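Notes 3: Comparing Hand-Held Grippers on Tableware
Robot Manipulation Laboratory, Keltden Institute
Instructor: Jonatan Solberg
Revised November 2019

3.1 Purpose

These notes cover the first bench exercise on end effectors. You will compare two fingertip geometries on the same set of dishes and the same tray, using hand-held grippers in place of arm-mounted ones. The arm comes in later, in the January block. Read sections 3.2 through 3.5 before your bench slot. Section 3.7 lists what to hand in.

A hand-held gripper lets the operator supply the arm motion while the fingers, the opening range and the wrist camera stay the same as on the robot. Any difference you find between two fingertips is therefore a difference in contact, reach or visibility, and planner error does not enter into it. The cost is that a human wrist corrects for a poor grasp without the operator noticing. Keep this in mind when you score.

3.2 Fingertips

Two sets are provided.

Disgate block tip. Rectangular pad with beveled edges, carried on a rounded mounting arm. The flat inner face gives a large contact area on straight edges such as the tray rim. On a curved rim the contact reduces to a short line or two points, and the object can pivot about it.

Teshome wedge tip. Narrower at the end, with a slight inward hook. Easier to get under a plate lip. Less forgiving if the approach angle is off, and the hook may leave the operator holding an object in a pose that cannot be released flat.

Both sets fit the same mounting arms. Change tips in pairs. A mixed pair closes off center and the width reading is no longer usable.

3.3 What the wrist camera sees

The wrist camera looks along the fingers toward the gap between them. Before you record any trials, move the open gripper over the tray and check that both pads and the target are in view together. The pads occupy a large share of the image. A dish to one side of the gripper will usually be seen in part, and its near edge may be hidden by a finger.
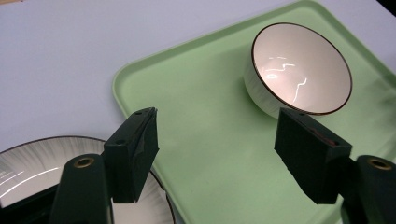
Figure 3.1. Wrist view with block tips, open, over the green tray. The tipped bowl is beyond the pads; part of the plate is at lower left.

Points to note for your own recordings:

The dark brown band on the dish rims is the most useful visual feature on these objects. It stays distinct from the white glaze where the glaze itself is washed out by overhead light. If you fit an ellipse to the bowl opening, fit it to the band.

Reflections inside a glazed bowl move when the camera moves. Do not use them as tracking points. A feature tracker left on default settings will pick them first, and the resulting motion estimate will drift.

With the bowl tipped toward the camera, the interior reads as a wide oval. This is a favorable view for locating the rim and a poor one for judging the height of the base above the tray. Take height from the overhead view.

3.4 Bench layout and the two-gripper condition

The board goes on the table between the aluminum rails. The tray goes at the center of the board. The starting dish goes on the board to the left of the tray for all two-gripper trials. Cables from both grippers should run back toward the operator and off the board before they reach the controller. Slack is needed, but a cable lying over a dish can drag it at the moment of lift, and the trial is then scored as disturbed.

The ready pose is the same for every trial. Left gripper near the dish, right gripper near the right side of the tray, fingers pointing inward. Hold the pose until the controller confirms that both width channels are live, then begin.
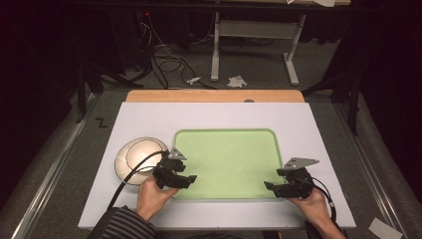
Figure 3.2. Head view, two-gripper condition. Left gripper over the edge of the dish, right gripper at the tray rim, tray empty.

The head view and the wrist view answer different questions. The head view gives the relation between the two hands, the dish and the tray. It does not show the contact itself, since the gripper body is commonly in the way. The wrist view shows the contact but loses the other hand for most of the motion. Where the two disagree on the time of first contact, use the wrist view and note the difference.

3.5 Procedure

1. Mount one pair of block tips on each gripper. Check that the pads close evenly along their full length.
2. Set both controllers to the Pridbridge profile. Do not change the force limit between tip sets.
3. Place the dish and assume the ready pose.
4. Grasp the dish by the rim, lift, move over the tray and set down. The right gripper steadies the tray and does not touch the dish.
5. Release fully before withdrawing. Withdraw along the approach direction.
6. Repeat for 10 trials, then change to wedge tips and repeat.

If a dish slips, complete the trial if it is safe to do so and score it as a slip. Do not restart. Chipped dishes are taken out of use -- a chip changes the rim contact, and the results will not compare with those of other groups.

3.6 Reading the logs

Each gripper writes its width in raw encoder counts. On the bench unit, fully open reads 3549 and the bowl rim held in block tips reads 2964. Your unit will have its own open value. Record it at the start and report all widths as a difference from it.

A clean grasp shows a steep fall in width followed by a flat section. A slow decline in the flat section means the rim is creeping through the pads. A step means it pivoted. Check steps against the wrist video before labeling them.

3.7 To hand in

One table per tip set, with trial number, score (clean, slip, disturbed) and held width
One width plot for a clean grasp and one for the worst grasp, same axes
Half a page on which tip you would put on the arm for dishes with a banded rim, and which for moving the tray itself. The two answers may differ.
Open encoder value and gripper serial for both hands

Submit as a single file. Raw logs remain on the bench machine.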